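The Patient Business of Teaching a Robot to Tidy Up

If you want to teach a machine to pick up a toy banana, the first thing you need is a toy banana. The second thing is a great deal of patience, and at Verkora they have laid in a good supply of both.

The company rents the upper floor of an old print shop, and on the August morning I visited, the kettle was on and the day's recording had already begun. The plan is simple enough to tell a child. A person guides the robot's arm through a small chore, the computer keeps a record of every movement, and then somebody shuffles the objects and they do it all over again. One run like that is called an example, and the team wants 3,000 of them before the leaves turn.

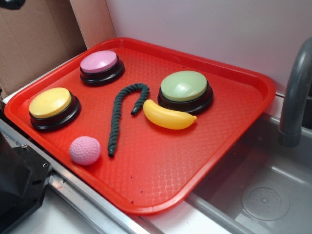 A red tray set for recording, with three push buttons, a ball, a rope and a toy banana.

I had expected the clever part to be the computer, and I'm sure it is very clever, but what held my attention all morning was the shuffling. Put the rope in the same spot every time and the robot will learn the spot and never mind the rope. So it gets bent a new way for each run, into a hook or a loop or a lazy sort of squiggle, and the ball goes wherever the last ball didn't. There is quite an art to being untidy on purpose – I tried it myself, and kept lining things up like silverware!

The first 1,000 examples, gathered over the spring under the project name Ritby, took nine weeks. Plenty were thrown out afterward, mostly for fumbled grips, though a few of the fumbles were kept so the system could see how a person recovers from one. I found that rather touching, and said so, and was offered another cup of tea before the next run.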